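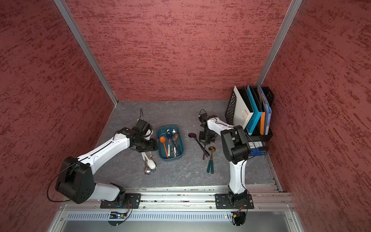 Re: [kitchen-swap] Spoons, and where they all end up

Jabari Obura wrote on 11th February:

> Hi all,
>
> I finally emptied the utensil drawer at our place and put everything out
> on the counter. 54 pieces, and we're a household of three! Most of them
> are spoons. I have the plain silver ones from my aunt, a bunch of plastic
> ones in every color, and two big ladles that have never fit in anything.
>
> What do people do with the odd ones? I don't want to toss them, but the
> Gruddale insert I bought has five skinny slots and the long handles ride
> up over the dividers, so the drawer catches every time I shut it. Should I
> go back to a jar on the counter? Or is there a tray somebody likes?
>
> Jabari

Jabari, you have come to the right list. I love this question and I've been waiting for someone to ask it since the spice rack thread died down in August.

My vote is for one plain open tray with no slots at all. A teal plastic one with rounded corners, sitting out where you can get at it from both sides, will change how you feel about the whole job. Put the longest thing in first, on the diagonal. For us that's always an orange ladle or whatever is closest to one, laid along the left side. Then the long-handled spoons go down the middle (I have a real weakness for patterned handles, so those get the good spot), and the short silver ones slip in wherever there's a gap, usually up in a corner. You don't need dividers when the big pieces make their own.

The part that took me ages to learn is to work from a pile. I used to pick through the drawer one spoon at a time, and I'd be at it for 40 minutes and end up with the same mess facing the other way. Now I put the whole lot down next to the tray and only lift in what I'm sure about. Anything I hesitate over stays out until the end.

And the pile tells you things! 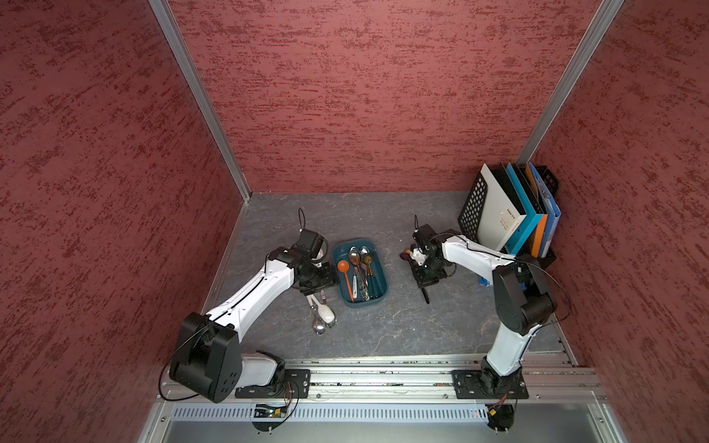

Mine told me I own far too many teaspoons and that I reach for the same white-handled one every single morning. It's light, it doesn't clank, and it gets to the bottom of the tall jam jar. The silver ones are lovely for company, and they do look wonderful when the bowls catch the light, but they're slippery little things and they slide over each other the moment you move the tray. A folded dish towel under them fixes that. Patricio swears by the cork liner from Brunance, which he cut down with kitchen scissors, and I have to say it lies very flat.

On sizes: measure your drawer on the inside, front to back, and then measure your longest handle. If the handle is longer, don't fight it. Lay it corner to corner, or give it a hook on the wall. My soup ladle went on a hook by the stove and I've used it more this winter than in the whole of last year.

About the jar. I had a Temba crock for years and I still think they're great for wooden spoons and spatulas, anything you grab while something is boiling over. For eating spoons I'd skip it. You end up handling the part that goes in your mouth, and the small ones vanish to the bottom.

Please don't toss the odd ones either! Bring them to the next swap. We put out a "singles" box last time and it was picked clean before the coffee was ready. I came home with a sugar spoon that matches nothing I own and I'm delighted with it. If you have a spare ladle, Jabari, put my name on it.

One last thing, the Gruddale insert. Don't give up on it completely. Five skinny slots is just right for chopsticks, skewers, straws and birthday candles. Ours lives in the second drawer down and it has never once jammed.

Let us know how the 54 works out, and which ones made the cut.

Patricio's mailing the swap list separately, so watch for that.

Happy sorting,
Tovaretti Street kitchen, upstairs

Filed under: Drawers & Trays, Utensils, Swap Talk

Contact the list owner | © Kitchen Swap List | Back to top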